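About Edley

Most pages like this one begin with a passion. Somebody had a passion for snacks as a child, or for tidy cupboards, and thirty years later there is a company. We have our doubts about those stories and we won't offer one of our own. Edley sorts out snack cupboards, tuck boxes and staff room tables. Schools, small offices and a few village halls pay us a monthly fee, we turn up with packets and boxes, and we put them where people can find them. That is the whole business.

It was started by Nuwan Pathirana, who had spent 17 years ordering supplies for other people's canteens and had come to distrust nearly everything he was told by the people selling them. Mahfuz Marikar joined soon after. He had been running the tuck shop at a secondary school and had reached much the same view from the other side of the counter. They still disagree about plenty, chiefly about whether crisps and biscuits ought to share a shelf. (Nuwan says no. Mahfuz says it depends on the shelf.)

What we do

We visit, look at what you have, and ask what gets eaten. The second part takes longer. People are poor witnesses to their own snacking. An office will tell us that everybody loves the seeded bars, and then we open the cupboard and find last year's seeded bars at the back with the tape still on. We believe the cupboard.

After that we draw up a list and a layout. The list is what we'll bring. The layout says where it goes, which packets stand up, which lie flat, and which boxes are kept shut until the one before is finished. Then we come back every fortnight to fill the gaps and take away whatever has gone past its date.

At present we look after 34 sites. A firm that wanted to sound bigger would find some way to count the shelves.

What we don't believe

We don't believe in "healthy snacking solutions". We'll bring fruit, nuts where they're allowed, and oatcakes if you ask for them. We'll also bring sweets. If you'd like us to put up a poster about making good choices, you'll have to find one yourselves, and we'd be surprised if it changed anything.

We don't believe in mystery boxes either. There's a fashion for them - a sealed carton every month, contents chosen by someone who has never met you, with a leaflet about the journey of the almond. We tried three of these services before we opened and kept a record of what was left at the end. It was mostly the almonds.

We are doubtful about clear plastic tubs. They look very well on the day they're filled. A few weeks on, nobody can say what the brown things are or when they arrived, and the dates went out with the wrappers. Leave food in its packet. The packet has the name on it, the ingredients and the date, and if one person in the building has an allergy those words matter more than matching lids. We have lost work over this, including one site that wanted everything in jars with chalk labels, and we'd lose it again.

And we aren't convinced by apps. Bepari, who supply several of our boxed lines, have an ordering system that guesses what you'll want next. It guessed wrong for us most of last winter. We send them an email now, and they answer it, and the right things come.

How we sort a table

A lot of our work is with tables, in places where there isn't a cupboard or the cupboard is full of Christmas decorations. A table is harder than a shelf. There's nothing to lean against, everything can be reached from every side, and packets slide.

The first thing we do is put a mat down. Shiny packets on a bare polished surface will move if you so much as set down a mug near them, and once one has gone over the edge the rest seem to follow. A mat with a bit of grip stops most of that. It also gives the display a boundary, so that people's keys and post don't creep in among the food.

Boxes go on next, tall ones to the back, with nothing that has to be opened standing behind something that doesn't. Then the packets, in clusters by kind. We've seen them laid out in straight rows like tiles, and it photographs nicely for a brochure, but the rows go as soon as three people have been past. A cluster can lose a packet and still be a cluster. Bright wrappers don't need help being noticed, so we don't give them the best spot. The plain ones get the front edge.

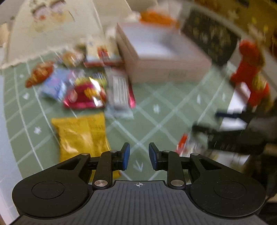 We also leave room. Customers often ask us to fill the middle, thinking they're being short-changed, and we have the same conversation each time. You need somewhere for a hand to go. A table packed from side to side gets pawed through, and what comes out of that is a heap with the crushed things at the bottom. If you want more stock, we'll leave a spare box underneath.

The mats themselves come from Trarnetti. We have no arrangement with them beyond paying their invoices. We started with paper runners, which tore, and then some cork ones that held on to crumbs. A mat you can wipe down in the sink has turned out to be the one we stay with. Pattern is up to you. Mahfuz holds that a patterned mat hides crumbs and that this is a point in its favour. Nuwan holds that it's a reason to buy a plain one.

What it costs, and what that covers

A first visit is free and takes up to 90 minutes. We don't send anyone in a blazer to do it; you'll get the person who would be filling the table. If we think you'd be better off with a weekly trip to the supermarket and a large bowl, we say so. That has happened more often than our accountant would like.

The monthly fee covers the visits, the layout, the mat and the clearing up. Stock is charged separately, at what we paid plus a handling charge, and you can see the invoices if you ask. Many firms in this line roll everything into one price per head, and we have never been able to work out from theirs what a packet of crisps costs. We suspect that's how it is meant to be.

There's no contract beyond a month's notice either way.

Who works here

There are six of us. Nuwan does the buying and most of the arguing with suppliers. Mahfuz plans the layouts and looks after the schools. The other four are out on the rounds, and you'll mostly see the same face each fortnight, barring holidays and flu.

We don't have values printed on a wall. We did once pay a consultant from a firm called Plirberg to come and find out what ours were. She was pleasant and thorough, and she left us with a sheet of words - integrity was one, and so was delight - that could have belonged to a bank or a dentist. We kept the sheet. It's under the short leg of the packing bench.

What people complain about

We think an "about us" page should include this, so:

- We're slow to take on new products. True. We buy a small lot, put it out at a couple of sites and see what's left. Most new things get left.

- We don't deliver on Mondays. Also true, and not about to change.

- The pink wafers ran out in the spring and we were late saying so. That was our fault. We now ring before the visit if a regular item is missing.

- Our newsletter is dull. It's a list of prices. We don't plan to make it livelier.

We've had kind letters as well, but every company quotes its kind letters and we have never chosen anyone on the strength of them. If you want to know whether we're any good, ring one of our sites. Ask us and we'll give you the numbers of two who like us and one who left.

Getting in touch

The telephone is the best way. The form on this site works, as far as we know, but it drops messages into a folder that gets looked at last. Tell us how many people you feed, whether there's a cupboard or only a table, and whether anyone on site has an allergy. Please don't tell us your budget first. It puts ideas in people's heads.

We don't do weddings.

Related pages
Tables or cupboards: which have you got?
Why we leave things in their packets
Allergies and shared snacks
April price list
Dates on packets, and which ones to worry about
Work with us (no vacancies at present)

Contact | Terms | Privacy | © Edley. All rights reserved. | Back to top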